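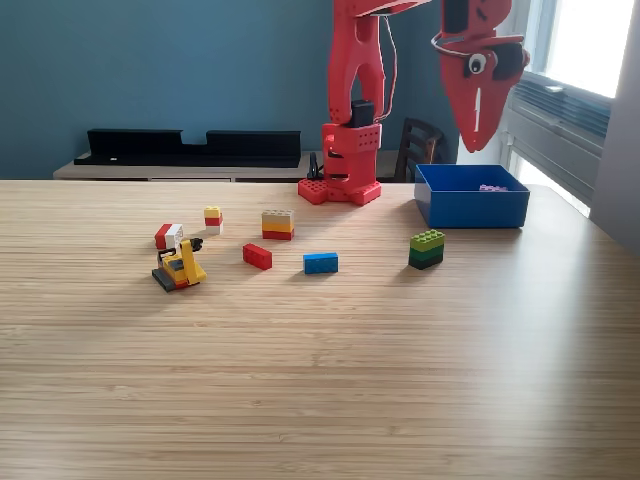 Haushaltstipps für Sakristei und Gemeindeküche

Die Osterkerze brennt festlich, tropft aber wie jede andere auch, und zwar mit Vorliebe auf das Leinen, das Anqi Yan am Vorabend gebügelt hat. Was sich bei uns bewährt hat, steht hier gesammelt, ohne Anspruch auf Unfehlbarkeit.

Wachs auf dem Altartuch
Hart werden lassen. Wer im warmen Zustand reibt, hat hinterher zwei Flecken und schlechte Laune. Das Tuch eine Stunde ins Gefrierfach legen, das Wachs mit einem stumpfen Messer abheben, den Rest zwischen zwei Lagen Löschpapier ausbügeln. Papier oft wechseln. Bei farbigen Kerzen bleibt gern ein Schatten zurück, den etwas Gallseife meist vertreibt. Danach bei 30 Grad waschen und feucht bügeln, von links, damit die Stickerei nicht platt gedrückt wird.
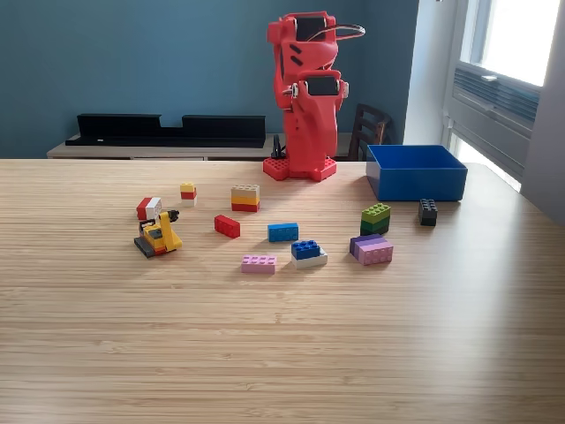
Roter Arm, gelbes Fahrzeug und lose Legosteine auf dem Holztisch.

Rotwein auf Weiß
Sofort mit einem sauberen Tuch abtupfen und mit Mineralwasser nachspülen. Salz hilft nach unserer Erfahrung vor allem dem, der es streut - er hat etwas zu tun. Ist der Fleck eingetrocknet, das Leinen über Nacht in Buttermilch einweichen. Das riecht, wie es klingt. Cecilia Laryea ist inzwischen auf weißen Traubensaft umgestiegen und schläft seither besser.

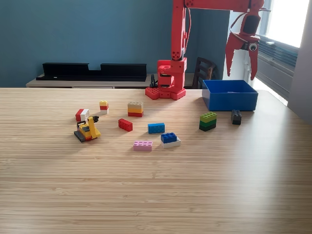 Gesangbücher, die nach Keller riechen
Wir haben 251 Stück, und im Mai kommen sie alle an die Luft. Aufgefächert hinstellen, trocken und schattig, nach zwei Tagen mit einem weichen Pinsel über den Schnitt gehen. Bei hartnäckigen Fällen das Buch mit einem Schälchen Natron in eine geschlossene Kiste stellen, eine Woche warten. Bonbonpapier zwischen den Passionsliedern bitte vorher herausnehmen. Klebestreifen auf gerissenen Seiten lieber lassen, sie vergilben schneller als das Lied.

Kalk in der Blumenvase
Essig und Wasser zu gleichen Teilen, zusammen rund 600 ml für die hohe Glasvase, dazu eine Handvoll roher Reis. Schwenken, über die Predigtlänge stehen lassen, ausspülen. Bei kurzen Predigten wiederholen.

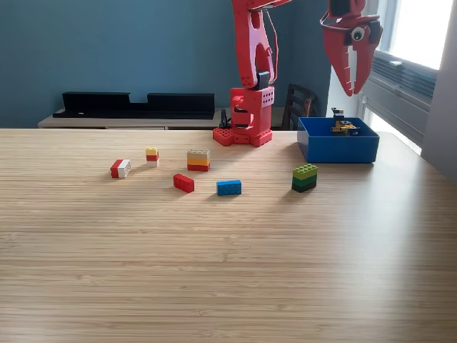 Kaffeekannen nach dem Kirchenkaffee
Einen Löffel Natron hinein, heißes Wasser darauf, Deckel offen lassen. Am Montag ausspülen und kopfüber trocknen. Die Deckel gehören daneben auf die Ablage und nicht in die Schublade mit den Kerzenstummeln, wo Sorcha Fitzgerald neulich vier Stück gefunden hat. Der fünfte wird noch gesucht.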